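Where Does Dust Come From? 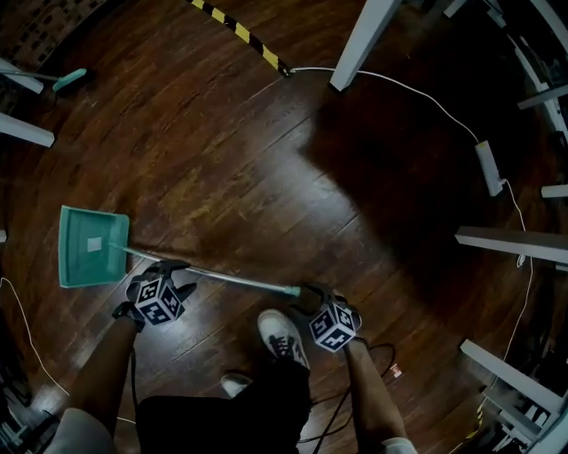

Floors get dirty even when everyone in the house swears they did nothing. Dust is made of tiny bits: threads from your socks, soil from your shoes, flakes of skin (yes, yours), and crumbs from the toast you were told to eat at the table.

Air pushes these bits along until they get stuck in corners or in the thin gaps between floorboards. There they tangle with hair and become dust bunnies, which make terrible pets.

To catch them, sweep the same way the boards run. Hold the dustpan flat, with its open edge facing the pile. A long handle saves you from bending down. There will be one thin line of dust left over. Move the pan back a little and sweep again.

Written by Soledad Huerta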